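Waschtag für Greifarme: Tipps für brauchbare Aufnahmen an der Maschine

Wer einem lernenden System das Ausräumen einer Waschmaschine beibringen will, räumt sie zunächst selbst aus, und zwar ferngesteuert und sehr oft. Für unser Projekt Wunora waren es 848 Durchgänge. Ein paar Handgriffe hätten wir gern früher gekannt.
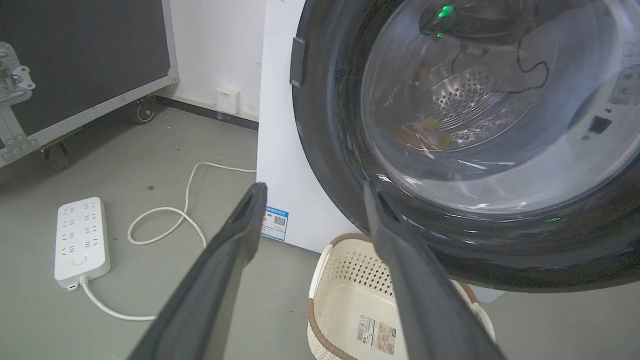 Text und Fotos: Redaktion Flellar Werkstatt
Lesezeit: 3 Minuten

Korb zuerst. Er gehört vor die Maschine, bevor die Aufnahme startet. Verschieben Sie ihn nach jedem Durchgang um eine Handbreit, sonst lernt das System eine Bodenfliese auswendig und wirft die Socken auch dann dorthin, wenn der Korb im Urlaub ist.

Die Tür einzeln üben. Öffnen und Ausräumen sind zwei Aufgaben, auch wenn der Mensch das mit nassen Händen und Telefon am Ohr in einem Zug erledigt. Wir nehmen 200 Durchgänge nur für die Tür auf, aus wechselnden Abständen. Fahren Sie langsam an den Rand heran. Hektik am Steuergerät wird getreulich mitgelernt.

Kabel kontrollieren. Steckdosenleiste und Zuleitung wandern im Lauf eines Vormittags auf rätselhafte Weise dorthin, wo der Arm hinwill. Vor jedem Block einmal nachsehen und zur Seite legen.

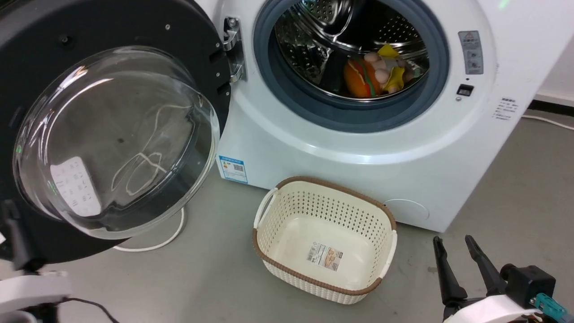 Mit dem Inhalt der Trommel darf man großzügig sein. Steife Teile sind dankbar für den Anfang, weicher Stoff kommt später und kostet Nerven. Tauschen Sie nach 30 Durchgängen alles aus. Ein Handtuch hat mehr Formen, als der Projektplan vorsieht.

Fehlgriffe behalten. Fällt etwas neben den Korb, heben Sie es mit dem Greifer wieder auf und lassen die Aufnahme laufen. Solche Stellen waren bei uns mehr wert als die eleganten. Gelöscht wird nur, wenn jemand mit der Hand hineinlangt, weil er es nicht mehr mit ansehen kann.

Benennen Sie die Dateien sofort. »waesche_neu_final_2« sagt im November keinem Menschen mehr etwas.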